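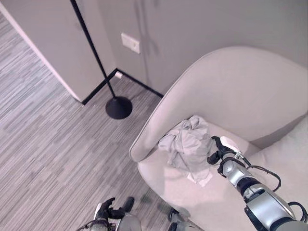 I bought the Cetton armchair in October, after my old one lost a leg. I live in a small apartment and I read every evening, so the chair is for me an important thing. I paid 301 dollars and delivery was 2 dollars more, because the shop is in my city.

The back is high and it goes around the shoulders. When there is wind from the window I do not feel it on my neck. The seat is firm. In the first weeks I found it too firm, and I wrote this to the seller, Mr. Julián Sotomayor, who answered politely that I should wait. Now it is better, but a person who likes to sink into a chair should try it first.

The fabric is my one serious complaint. It is pale, and it takes the color from new jeans. I cleaned it with a damp cloth and a little soap and the blue mark became weaker but it did not go away.

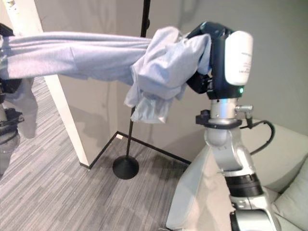
Light blue cloth, held up.

My neighbor Nandini Warrier has the sofa from Palacios, which costs more than double. Her cushions keep their shape very well. I sat there for a whole film and my back was fine, but for one person it is too wide.
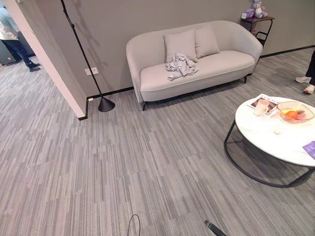
Two-seat sofa with side table.

I give the Cetton four stars of five. If they make it in a dark color, I would buy a second one.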